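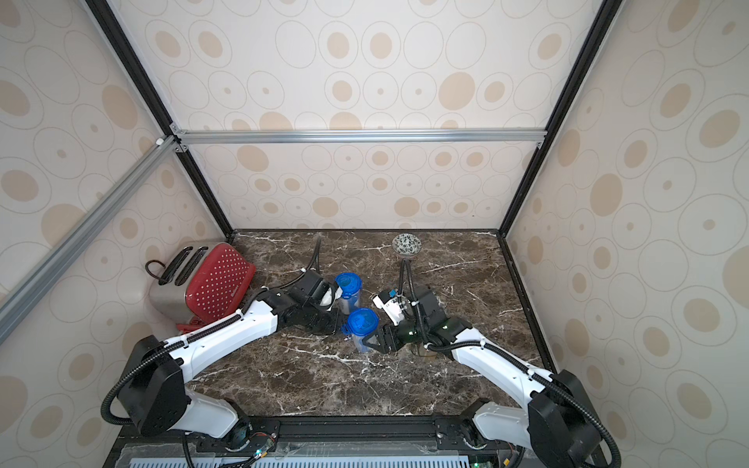
Ticket 143, opened 2/21/25. Category: small appliances, Grudum kitchen. The requester reports that the two-slot toaster does not hold its lever down on the first attempt and that a burnt smell remains after use. No fault has been recorded on the wall outlet. The toaster is kept in the back corner of the marble top with its power cord looped up behind it, and the cord should be inspected along its full length before the unit is used again. The requester also states that crumbs have been found in dry goods stored on the same surface.

Action 1: The toaster was unplugged and left to cool for 25 minutes. The crumb tray was emptied and refitted. The lever held on 2 of the next attempts and released early on the others.

Action 2: Storage of dry goods on the counter was referred to the Likska supply desk for comment. 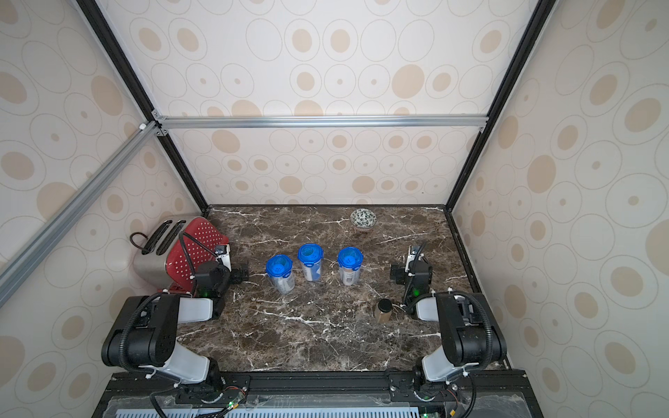
Ourania Balaskas replied that dry goods may remain on the counter, provided that every lid is pressed down fully after use and that containers are wiped before they are returned to the shelf. She asked that the toaster not be repaired on site and that a replacement be requested from Economou.
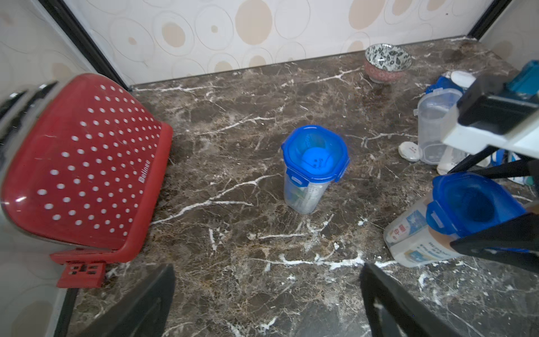 The replacement request was submitted the same afternoon under the Tomel service agreement. Until the new unit arrives, the present toaster is to remain unplugged. Containers found with crumbs under the lid should be emptied, washed and dried before refilling.

Status: open, awaiting delivery date.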